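August 5, 2019

Paid the 170 for the hardware order from Jernura, so that is off the list. Then on to the box. It has been sitting on the white table by the brick wall since we moved the chairs over there, and the drawer sticks. I wanted the screws looked at before anything else gets put in it. The yellow screwdriver is the good one. The red-handled tool is all right for small jobs – not for this.
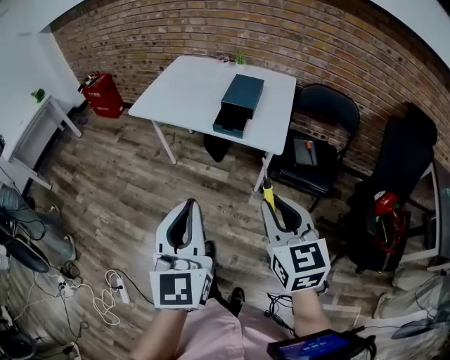

White table, the box's drawer pulled out, August.

The plant stays at the back of the table. I thought about putting it on the floor but the floor is where everything else ends up. Cables need a hook. The tall office chair is not a hook, though it gets used as one.

Still to sort out: a proper tray for the screws, felt for the bottom of the drawer, and where the folding chair goes when it is not holding things. The Trirkholm shelf would fit on that wall but costs 200, and drilling into brick is a job I would sooner put off. Grestum has a cheaper one with 2 brackets. It looked thin in the catalog.

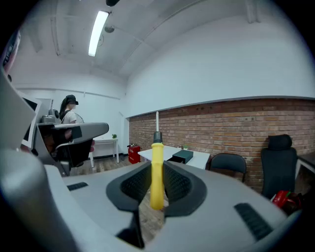
Simard wrote back about the drawer and said to leave the screws alone, rub candle wax along the runners, and only take it apart if it still sticks after that.

I have candles in the kitchen. Will try the wax tomorrow and order the felt either way. Dinner was late, soup and the last of the bread.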